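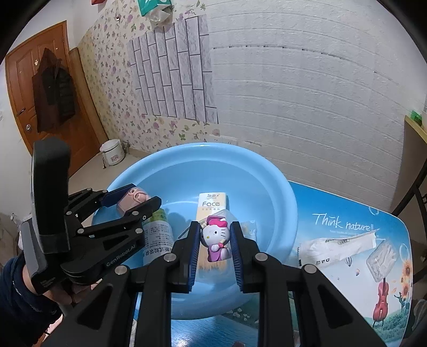

Fig. 1. Two hand-held grippers at the basin, small-item sorting task.

Project report, section 3: Handling rules for hand-held grippers
Lorena Echeverría, 18 June 2024

Goal was a short rule sheet that any new operator can follow without a supervisor. We started from the Sula lab sheet (14 rules, too long, people skipped it) and cut it to 7.

What we kept:
Pads on the item before you lift. No pushing with the tips.
One gripper over the basin center at a time, the other stays near the rim.
Fingers curled under the body, never in the linkage.
Sleeves clear of the pivots.
Soft or crinkly packaging gets a slow close.
Drop an item, leave it, finish the episode, log it.
Stop if the two grippers touch.

Testing: 218 episodes, mixed household items. Most rule breaks were number two, both hands going in together. Fig. 1 is the kind of spot where it matters, one gripper on the figurine in the middle and the second comming in over the rim from the left.

Rule five is still vague. How slow is slow? Olivares wants a number, I don't have one yet. Needs a force reading and our tool doesnt log it.

Also no rule yet for cleaning the pads between item types. Evow does it every session, we did it when we remembered.

To do before December: second group of operators, printed sheet at the table, redo the log form so a drop and a contact stop are seperate boxes.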